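Dahlgren brings its wide-format label press to Bridulbridge
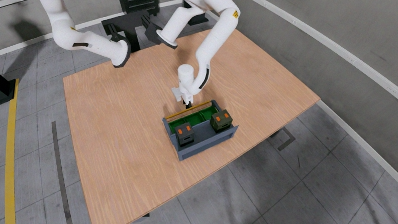
By Maren Quillhot, print and packaging reporter

Good news for small brands that have been waiting on short-run labels: Dahlgren has opened its new finishing room in Bridulbridge, and the first jobs went through in September. The shop now prints, laminates and cuts under one roof, so rolls no longer have to travel to Urenach and back before they reach the customer.

The centerpiece is the Flovutia, a roll-fed press that takes paper, film and textured wine stock up to 12 inches wide. Switching from one material to another used to eat most of a morning at the old site. On the new line it takes roughly 10 minutes, and the operators I watched got through a whole string of tiny orders before lunch — hot sauce, candles, a run of honey jars with gold foil on the lids. The foil looked terrific, by the way. Crisp edges, no flaking, even on the tiny lettering.

White ink is the other big change. Dahlgren could always print on clear film, but colors came out a little thin. Now a white layer goes down first, and the difference on a dark bottle is huge. Anyone who makes cold brew or beer should ask for a sample sheet.

The shop has also added a desk for walk-in customers, which I love. You can bring in a jar or a box, try a few blank shapes on it, and leave with a printed proof the same afternoon. Files can be PDF or plain vector art, and the staff will check the bleed and the cut line for you at no charge.

Minimum order is one sheet for proofs and one short roll for finished labels. Rolls come wound for hand application unless you ask for machine winding, so mention your applicator when you order. Compostable stocks are on the price list too, though only in matte for now — gloss is expected later.

The front desk opens at 9 a.m., and orders approved by noon go into the next day's schedule. The Urenach location will stay open for large-format signs and banners.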